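Inside the Pruvesholm studio day: nine hours, one joke, six takes

14 comments | 52 shares

The invitation promised "a full day behind the curtain" of Kemeys Street, the comedy drama that Drindeo has been pushing since spring. What the press group got was a bus, a lanyard, a boxed lunch and a lot of standing in a hallway. I went in July, when the studio at Pruvesholm was shooting the second half of the new season, and I came back less convinced than the publicity team would have liked.

We were met at the gate at 8 a.m. by a cheerful man with a headset who told us the show was "basically a family." I have been on a fair number of set visits, and I have yet to see one that wasn't basically a family. He also told us the main stage holds 389 lights, a figure he repeated at lunch and again on the bus.

The street itself is smaller than you would think. The bakery door opens onto a wall. The upstairs windows belong to rooms that were built somewhere else on the lot, and the apartment where half of every episode takes place was closed to us because of a plot point. We were shown the hallway outside it. A publicist asked us not to photograph the hallway.

Eirini Manolakis, who plays the landlady, came out to talk between setups, still in costume slippers. She was good company and plainly tired. Asked if the new season was darker, as the trailer keeps saying, she thought about it for a while.

"There's a funeral," she said. "But there was a funeral last time too. I think they lit this one differently."

The publicist laughed a bit too long and moved us along.

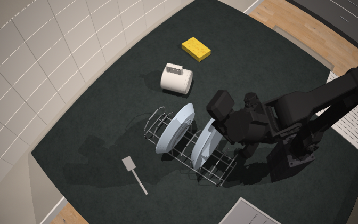 After lunch we were allowed to watch one scene being filmed. It was a short one, two people arguing over a parking space, and it ran to six takes. The first was the funniest by a long way. By the fourth, the pauses had been squeezed out and the one real joke was landing on top of somebody's cough. I can't say which version they'll use, and the director, who did not come over, didn't look as though she had decided.

Lleucu Pritchard joined the cast this year as the new tenant, and the publicity leans on her heavily. Her face is on the bus. In person she is dry and careful, and she answered the question about on-set feuds with "I've only been here since March." She did say that she had learned her lines for the parking scene the night before, after a rewrite, and that rewrites were "pretty normal." The press notes say every script was locked before shooting began. I asked which was right and was told someone would get back to me. So far, no one has.

The last stop was the Cedik building, where sound and editing are done. We saw a door with the name on it and a very nice coffee machine. There was supposed to be a preview of the opening episode, but the file wasn't ready, so we watched the trailer again on a bigger screen. It's still a decent trailer.

The day ended with a group question session, where a producer told us the show would run to 100 episodes "easily." It has made 31, and the last season's ending was talked about mainly by people who wanted it explained. I like Kemeys Street, or I like the first season of it, and Manolakis could carry a weaker script than this one. I would have been happier with ten minutes of the finished show and a shorter bus ride.

We were dropped back at the gate at 5 p.m. with a tote bag. Mine had a mug in it with the name of a character who was written out last year.

14 comments
Share this story | 52 shares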